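Brakeo Hornell front brake kit, tested on road and on track

I have bought the Hornell kit with my own money, for 349 pounds, and I have now driven with it for one spring and one summer. My car is an older hot hatchback, almost standard except for the tyres and the springs. On the road its original brakes were good enough. On a circuit they were finished after a few quick laps, the pedal became long, and I had to spend more time cooling the car than driving it.

In the box you get two grooved discs, one set of pads, two braided hoses for the front and a small bag with new bolts. You keep your original calipers. This is important to understand before you order, as the photographs in the shop show bigger calipers which belong to a more expensive kit. I wrote to Brakeo about it and got a polite answer from Kirstin Buchanan, who confirmed the contents and sent me the torque values as well. The printed instructions did not have them.

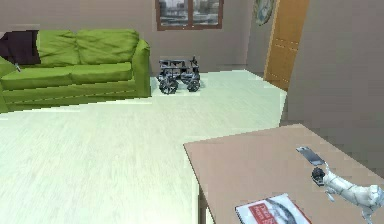
Fitting the kit took me one long afternoon, with the car on stands and the radio on. The discs went on without any force, after I had cleaned the hubs with a wire brush. The left hose was a little short for my taste when the wheel was turned fully, but it does not pull and it does not rub. While everything was apart I painted the calipers with the paint that Brakeo sells as an extra, and I must warn you about the colour. It is called simply "green" in the catalogue, and I expected something dark and serious. It is much closer to the green of the sofa in the picture, a bright lime green, and behind open wheels you see it from across a car park. I have got used to it. My wife has not.

For running in, Brakeo asks for 12 stops from medium speed, without coming to a complete standstill. I did them early in the morning on an empty road. After this the pads had a firm bite, and the squeal that I feared came only in reverse gear.

On the road the difference is smaller than I hoped. The pedal is shorter, thanks to the hoses, and it is easier to brake gently in traffic. In the first minutes of a winter-cold morning the pads feel a bit wooden, so leave more distance than usual. In rain I noticed no delay.

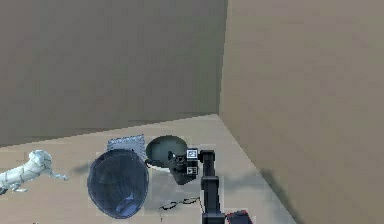 White animal figurine in mid-stride, against plain taupe-brown walls.

On the track it is another story. In April I did a full day with the Grecu driving club, in sessions of 20 minutes, and the pedal stayed at the same height from the first session to the last. I could brake later into the slow corner at the end of the straight, lap after lap, and the car remained straight. The fluid was fresh, I should add, and a part of the improvement must come from it. I would not do a day like this with old fluid in any case.

I also know the comparable kit from Drilto, which a friend has on the same model of car. His pads bite harder when they are hot, but they make a lot of black dust and they groan at every traffic light. For a car which is used only on circuits I would choose his. Mine also has to go to the supermarket.

What I do not like: the missing torque values, the coating on the disc edges, which already shows 3 spots of rust, and the price of replacement pads. The bolts and the hoses look as they did on the first day.

Good: steady pedal, simple to fit, quiet enough for daily use.
Less good: cold bite, thin instructions, disc coating.
My mark: four out of five.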